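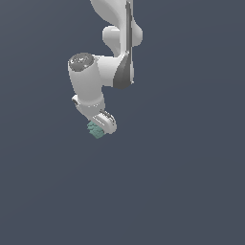 Nazareno Monti 님은 그냥 시뮬레이터 접촉 파라미터 탓이라고, 마찰계수부터 올려보라고 하심. 플래너는 건드리지 말라고.

근데 마찰 올려봤거든요. 어제 밤에. 똑같음. 물체 자세 추정값이 튀는 게 먼저고 접촉은 그 다음 문제 같아요

로그 보면 그리퍼 닫힌 직후에 포즈가 한 번 확 뒤집힘. 형상이 울퉁불퉁해서 매칭이 반대로 붙는 듯. 청록색 메쉬 이거 대칭 비슷한 구석이 많아서 ICP가 엉뚱한 데로 수렴해요

시드 1000개 돌린 결과: 뒤집힘 89건. 생각보다 많음;; 시드 1706번이 제일 깔끔하게 재현돼서 이걸로 디버깅 중

팔 두 개 띄운 이유 물어보신 분 계셔서. 최종 목표가 핸드오버라서요. 한쪽이 잡고 다른 쪽이 받으러 오는 거. 지금은 받는 쪽 접근 경로만 계획하고 파지는 아직 안 붙였어요

그래서 포즈가 뒤집히면 받는 팔 목표점도 같이 날아감. 플래너는 멀쩡히 풀어요. 틀린 목표로 아주 예쁘게 풀어줌

바닥이랑 테이블은 씬에서 다 뺐습니다. 충돌 체크에서 로봇 둘이랑 물체만 남기려고. 이러니까 계획 시간이 29ms까지 내려옴. 테이블 다시 넣으면 얼마나 늘지는 안 재봄 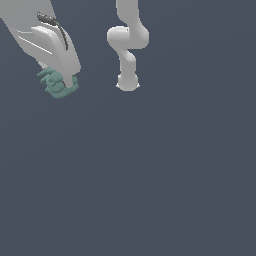
일단 필터부터 넣었어요. 직전 스텝이랑 회전 차이가 임계값 넘으면 새 추정 버리고 그리퍼 기준 상대 포즈 유지. 잡고 있는 동안엔 물체가 손 안에서 그렇게 크게 돌 리가 없으니까

문제는 진짜로 미끄러지는 경우. 이것도 같이 버려버림. 임계값 하나로는 구분이 안되네요

Aminu Briggs 님이 추천한 건 가설 여러 개 들고 가다가 점수로 고르는 방식. 파티클 필터 비슷하게. 무거울 거 같아서 미뤘는데 결국 이걸로 가야 할듯

아 그리고 Dostik 쪽 좌표계 쓰시는 분들 쿼터니언 순서 확인하세요. 저희 인식 노드는 xyzw인데 플래너 래퍼가 wxyz로 읽고 있었음. 이거 찾는 데 오후 다 날림. 뒤집힘 원인이 이건줄 알고 신났었는데 고쳐도 그대로

추정 노드랑 플래너 사이에 타임스탬프도 안 맞아요. 플래너가 한 프레임 전 포즈를 집어감. 천천히 움직일 땐 티가 안 나고 속도 올리면 목표가 뒤로 밀림. tf 버퍼에서 보간하도록 바꾸는 중인데 콜백 순서가 꼬여서 가끔 데드락 걸림... 락 두 개 잡는 순서부터 다시 봐야 됨

재현 스크립트는 정리되는 대로 올릴게요. 지금은 경로가 죄다 하드코딩이라 못 보여드림 ㅋㅋ

설정 파일 달라는 분 있어서 먼저 적어두면 플래너는 RRT-Connect, 스무딩은 켬, 관절 가중치는 기본값. 손목 쪽만 살짝 올렸어요. 안그러면 손목을 쓸데없이 한 바퀴 돌리고 옴

Monti 님 답글 또 왔네요. 접촉 솔버 반복 횟수도 보라고. 네 그것도 돌려볼게요. 1706번 시드로 솔버만 바꿔서 비교하고 저녁에 이어서 씀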